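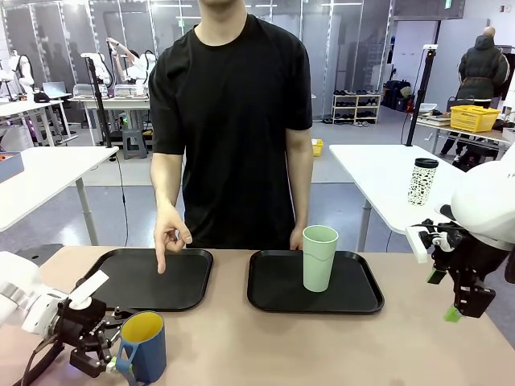

The first thing I was asked at Kenach was whether I had brought a mug. I hadn't, so I was lent one, and by the time the kettle had boiled we were already deep into the subject I had come to talk about: how a big shared room with glass along one wall and 64 members coming and going manages to keep track of its cups.

The person who looks after the room has done so since it opened in Hovdale, and asked me to leave names out of it. "Put down that it's the one who nags about the trays," I was told. "Everyone will know."

The trays are black, rectangular, with rounded corners and a raised rim, and they live side by side on the tan table. I had walked straight past them. They are, I now understand, the centre of everything.

"Before the trays we had rings on the tables, we had cups on the windowsills, we had cups on the floor next to people's chairs. I used to go round at 6 with a washing-up bowl like somebody picking mushrooms. Then we put the trays out and said, look, left one for things you've finished with, right one for things that are ready to use. No sign, no rota. I pointed at them a lot. I still point at them a lot."

Why two trays and not a shelf?

"A shelf fills up and you stop looking at it. A tray has an edge. If there's a cup on the left I can see it from the other side of the room, and so can whoever left it. And you can pick the whole thing up and carry it to the sink. We tried a shelf at Windano and I found a saucer at the back of it with a candle stuck to it."

Windano was the last place, two rooms over a tile shop, and a good deal of Kenach's furniture came from there in the back of a hired van. The white shoe rack against the wall did. It has three shelves and it was busy when I visited, with a heap of dark bags beside it that I was told is a permanent feature of the landscape.

"I have given up on the bags. I've had hooks up, I've had a bench, I've had a very nice wooden crate. People want to drop the bag where they take off their shoes, and that's that, so the bags go next to the shoe rack and we all walk round them. The shoes themselves are brilliant, though. I never had to ask twice about shoes. You put up a rack and people just like using it!"

We got on to the cups. I had assumed there would be a matching set somewhere, and there was one, briefly. When Kenach opened there was 300 pounds for the kitchen, and part of it went on plain white mugs from Olvera, the catering shop by the station. They stacked beautifully and hardly anyone could tell theirs from the next person's.

"You'd put yours down, turn round to answer a question, and there'd be four white mugs on the table and one of them was cold and one of them had soup in it. So I started swapping them out for odd ones. Charity shops, mostly, and things people were getting rid of. Now it's all colours and it works so much better. You remember that you had the green one."

The green one in question is a tall plastic cup in a pale, sagey shade, a little wider at the top than the bottom. It is popular with people who want water and don't want to keep getting up. I was also shown the navy mug, which is dark blue outside and yellow inside, and which I would happily have taken home.

"Oh, that one goes first every single morning. It looks quite serious and then you look down into it and it's bright yellow. And the handle's blue too, so they thought about it, whoever made it. I've been looking for a second one for ages. If any of your readers have one I'll swap them two of anything."

The oldest survivor is a stout brown thing dated 2000 on the base, kept in the cupboard and brought out for visitors. (It was mine for the afternoon. It holds a great deal of tea.)

Tumblers with lids are a separate matter. They belong to people and they are not supposed to go in the trays at all. The white side table is where they stand, and the one I liked best was white with black spots and a black lid, rather like a small dairy cow.

"Lids are where you lose the will to live. A lid on its own is nobody's. So my rule is that anything with a lid stays on the side table with its lid on, and goes home at night. I don't wash them. I'm quite firm about that."

What about the rest of the tidying – the yellow basket, the clear box, the little yellow bin?

"The basket is for anything I find that I can carry in one hand. Scarves, chargers, gloves. The clear box is for what's still in the basket at the end of the month, and it has to be clear, otherwise you'd never look in it. Somebody found a glove in there in March that they'd been mourning since the autumn. The bin I bought small on purpose. A big bin gets emptied when somebody can't stand it any longer. A little one gets emptied every day and it takes a minute."

The yellow, I said, was a nice touch.

"It was what they had left. But yes, now I buy yellow if I can. On a grey floor you want something to catch your eye, especially in winter."

I asked what was next. A second pair of trays, possibly, for the far end of the room, though there is some doubt about whether two left-hand trays would simply mean twice as many cups left lying about. There is also talk of a proper draining rack, and of moving the kettle nearer the tables, which has been talked about since the room opened and is held up by the length of its lead.

"I'd like a bread bin as well. Don't write that down, they'll all want toast."

My brown mug was finished by then. I got up, thought about it for a second, and put it in the left tray.

"Good," said the voice behind me.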